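Subject: Re: can any of them put the dishes away yet?
List: Otmont home and shop automation list
Date: September 17, 2018

> We looked at two arms for the packing room at Weltis in May and sent
> both back. My boss now wants to know if the same kind of machine could
> do kitchen chores for the staff canteen. Clearing tables, stacking
> bowls, that sort of thing. Is anyone on the list doing this for real,
> or is it all still demos?

Short answer: still mostly demos, but some parts of the job are closer than they were.

At Mestura we have been working on one chore, moving a bowl across a table and setting it down next to a box. We do nearly all of it in simulation and then try the best version on the bench. Our last simulated batch was 148 tries. The arm finished 116 of them. On the bench, with a real bowl, it is worse, and I would not put a figure on it until we have run more.

What goes wrong is mostly the grip. A mug has a handle and straight sides. A wide bowl with a thick rim gives the fingers two bad choices: pinch the rim, and the bowl swings, or go low on the wall, and the fingers slide up the slope. Ridges on the outside change the contact from one spot to the next. An oval shape adds to it, as the arm has to pick which side to come in from.

Setting it down is the other half. If there is something next to the landing spot, the arm has to leave room for its own fingers as well as the bowl. Ours used to plan for the bowl only and knock the box over.

For your canteen, I would split the question up.

Wiping flat tables: possible, slow, needs the chairs out of the way.

Stacking one kind of plate: yes, if the plates always arrive in the same place. Barrientos sells a cell for this. It is a fenced machine and takes up more floor than you would like.

Clearing a table with mixed dishes, food scraps and napkins: no. I have not seen a machine that does this for a full lunch without a person standing by.

On cost, a person clears a four-seat table in 2 minutes. Our arm takes 12 to move three items, and somebody has to reset it when it drops one. Tell your boss that before you tell him the price.

If you want to try something anyway, start with one item and one spot, and use the dishes you have in the canteen. Test sets tend to be easy shapes. The list below is what we run new software against, in this order. Each one has to pass before we go on to the next.

1. Straight-sided cup, nothing else on the table.

2. Flat plate, moved from the table to a rack.

3. Round bowl with smooth sides, set down in open space.

4. Large oval bowl with ridged walls, white box to the right of it. Simulation first, then the bench. 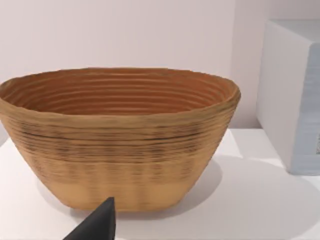 5. Two bowls, one inside the other, take out the top one only.

6. Same as 5, with a spoon left in the top bowl. We have not passed this one.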